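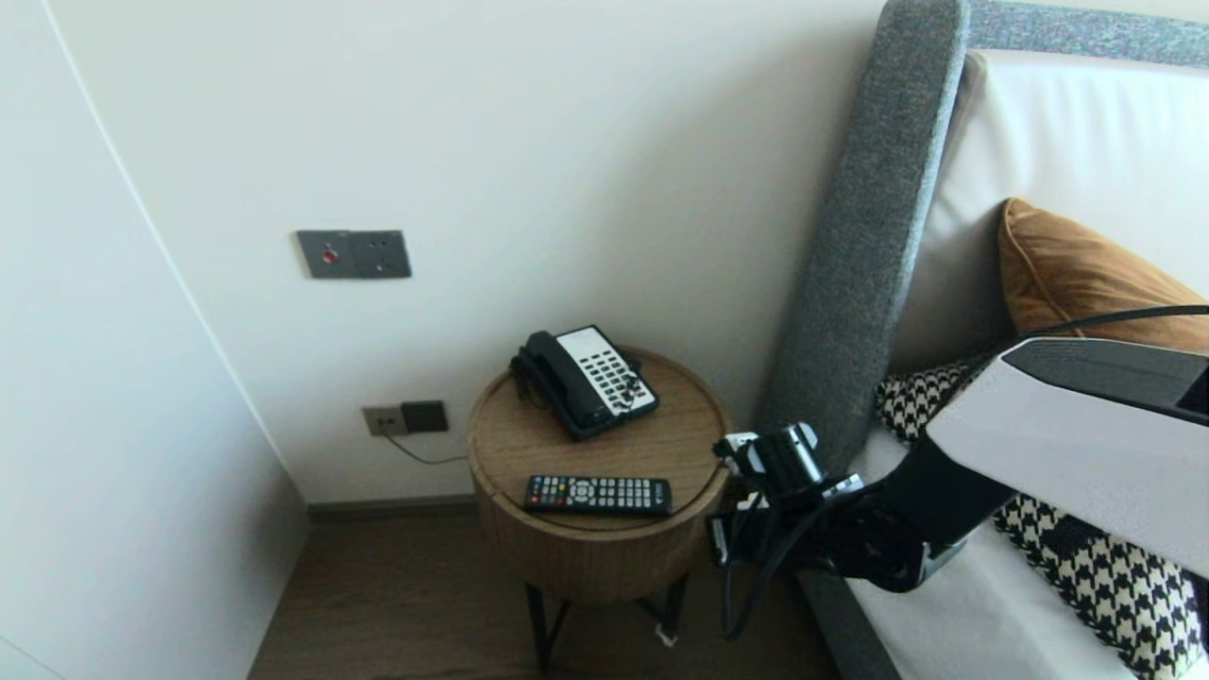
Pomell Guest Notes

A small collection of written comments from short-stay guests, typed up and lightly labeled. Last updated 10 May 2025. Put together by Sneha Grewal.

What this is

Pomell is a set of 571 comments left by people who stayed a night or more at small inns and guesthouses. Most of them were handwritten in the guest books that still sit by the front desk in a lot of these places, and the rest came in on the paper cards that get slipped under the door on the last evening. I typed up nearly all of them myself over one long winter, with a pot of tea going, and I grew very fond of the people who wrote them (even the gentleman who spent a page and a half on pillows).

I started it for a class I was teaching on reading customer feedback. Everything I could find to share with students was online reviews, and guest book comments are a different animal. People write them standing up, with a coat on, knowing the owner will read them. They are kinder, shorter and a good deal harder to sort.

What's in the folder

comments.csv has one row per comment. The columns are id, house, text, source, topic, mood and checked.

houses.csv gives the few things we can share about each place: number of floors, whether breakfast is served, and whether it is in a town or out in the country. The house names are made up. Kasow and Plulside are the two you will see most, and Sjögren is the one with the lake comments.

labels.txt explains the topic and mood labels, with the odd cases written out at the bottom. Please do read the odd cases!

How the labels were done

Every comment was read by 2 people. Each picked one main topic (room, breakfast, noise, welcome, location, price, other) and one mood (happy, mixed, unhappy). When they disagreed we talked it over, and if we still couldn't settle it the row says "no" under checked. Those rows are worth a look – a lot of them are polite complaints, such as "We soon got used to the church bells."

Almost 400 of the comments are marked happy, so a model that simply guesses happy will look better than it is. Report your scores by mood as well as overall.

Spelling and privacy

Spelling was left as written, including three versions of "marmalade." Names, room numbers and home towns were swapped for tags like [NAME]. If you spot one we missed, write to me before you post about it anywhere and I will fix it quickly.

Known gaps

All the comments are in English, and they lean toward older couples. Winter stays are thin. Plulside changed hands in July partway through the collecting, and the breakfast comments before and after read like two different houses, so be careful when you compare them.

Using it

Free for teaching and research. Please don't try to work out which inns these are. A mention of Pomell in your write-up would be lovely, and I always enjoy hearing what a class made of it.

Still to do

Finish the second box of cards from Kasow
Split "room" into bed, bath and heating
Fix the commas in rows with quoted speech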